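Projects > Karurmont > Notes

August — by Monique Caron

The simulated bathroom set now holds 700 grasp examples, all driven by hand by Arash Parsa and Timothée Pichon. Each one starts with a new scatter of small objects.

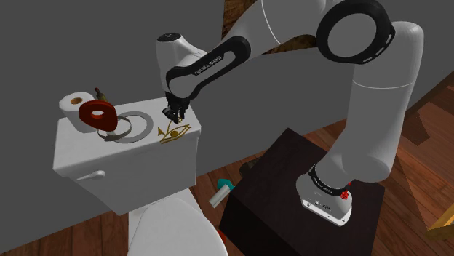 Runs that end in a dropped object are kept and labeled as failures. 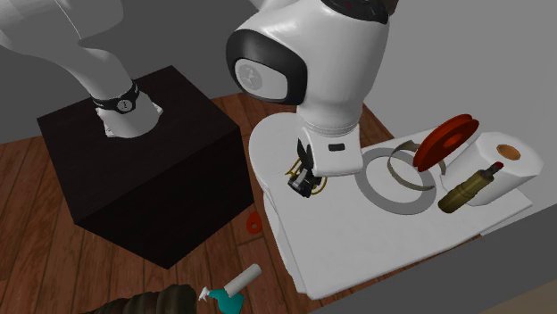

Training on the new set starts once labels are checked. Thin shapes remain the slow part — contact on the gold piece at the jaws is harder to label than contact on the flat gray ring. Nearly 37 runs need a second pass.

3 comments | 2 shares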